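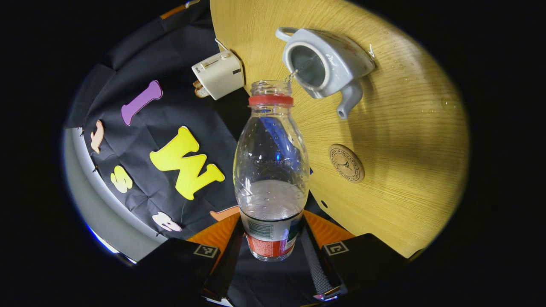 Descaling with citric acid or vinegar?

hpillai94
Moved to Bredley in June and the water is like liquid chalk. Kettle's gone crusty already. Mum swears by vinegar but the whole flat stinks for days — what do you lot use?

Nahuel_V
Citric acid, every time. One spoonful, boil, leave it while you watch the footy, rinse. No smell!

cat.henriquez
Disagree. Vinegar's cheap and I've always got some in the cupboard. Open a window.

Nahuel_V
In winter? No thanks, mate.

rogelio13
Skip both and get a filter jug. My Savton has paid for itself (the colour of my tea is heaps better too).

cat.henriquez
Until you're buying cartridges forever.

hpillai94
Ta everyone, going with citric. Do you reckon it's OK on a stainless kettle?

Nahuel_V
Yep, mine's stainless. Rinse it twice.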